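# About Us
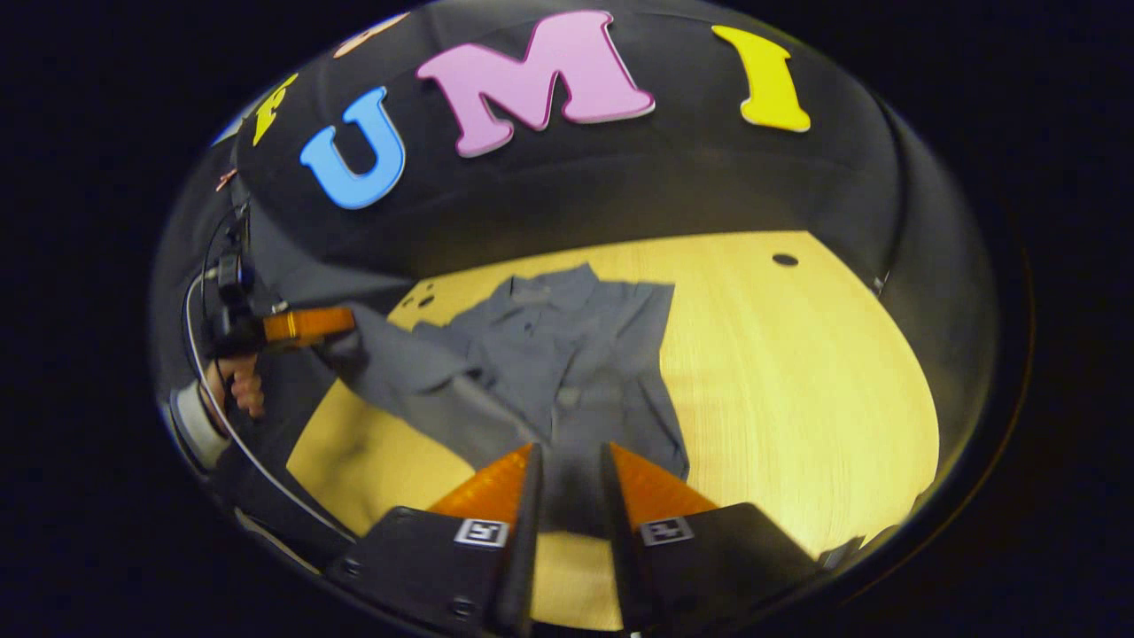

**Robot Handling Team | Cavness Labs, Grinside**

We teach machines to deal with clothes! Shirts mostly, towels when we want an easier afternoon, and one very stubborn fitted sheet that has been on our list since the spring. It starts by hand: a gripper in each fist, a gray shirt laid out with the collar at the far side of the table, and somebody folding it while the grippers record every move. The folding software, which we call Fendano, learns from those recordings.

Our favorite day of the year is the open day in November. Last time we had 355 visitors through the door -- more than the building had ever seen -- and nearly all of them wanted a turn with the orange fingers. Kids are very good at it, by the way. They don't fuss over the sleeves the way grown-ups do, and a pair of sisters from Guillot Elementary got a shirt into a tidy square on their second try.

Traian Sandu runs the demonstrations and will happily talk about collars until you stop him. Jonalyn Espiritu looks after the grippers and shows new people how to hold them (lightly, elbows in). Corina Ghiță and Horațiu Sima work on Fendano, and they love being asked hard questions about it.

School groups and curious neighbors can visit at other times too. A session lasts two hours, with three people at most per table, so everyone gets plenty of folding in. Bring a shirt of your own if you like -- buttons are welcome, and so are wrinkles. Write to Jonalyn to set up a visit, and tell her if anyone in your group is left-handed.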